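Notebook entry, May 7, 2019
Project: Hestus, tote unpacking
Topic: time alignment between head and gripper streams

The purpose of the work was to determine why the Hestus policy closes its fingers early when taking items from a soft bag. The April entry attributed the fault to the grasp planner. That conclusion is withdrawn.

The Akpan logger stamps each gripper message on arrival at the host, while the head camera stamps at exposure. The two clocks agree, but the stamps do not mean the same thing. When both grippers are active the serial queue backs up, and finger width is recorded up to 9 frames behind the head view. The training loader pairs samples by nearest stamp and raises no warning.

Changes made:
The logger now writes the device tick alongside the arrival stamp. The old field is kept so that existing readers do not fail.
The loader fits an offset per gripper at the start of each episode and rejects the episode if the fit drifts by more than 2 frames.
The viewer in Vulbridge shows the head stream and a gripper stream from the same session, with the offset printed under each.

Head view with the citrus-print tote, then a gripper view with a brown panel between the fingers:

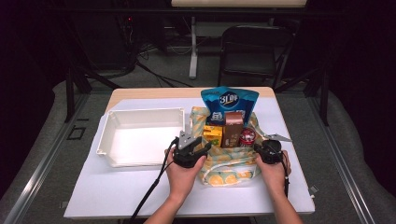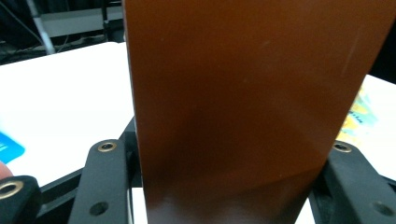

With the offset applied, the width trace and the visible closing of the fingers line up in 3 test episodes. The left gripper fits cleanly. The right gripper shows a small step when its queue is flushed, and the linear fit does not absorb it. A piecewise fit was tried on the Granov branch and removed again, as it also smoothed over true dropped messages.

Existing episodes hold no device tick and cannot be corrected exactly. An estimate from the first full closing motion may be adequate for pretraining. Such episodes are to be flagged in the index and kept out of evaluation.

Open items:
Flush behavior of the right gripper queue. Read the driver source before changing the fit again.
Loader rejection is silent in batch mode. It should write the episode name and the drift value to the log.
Retrain Hestus from the same seed, changing only the pairing, and compare finger timing at first contact.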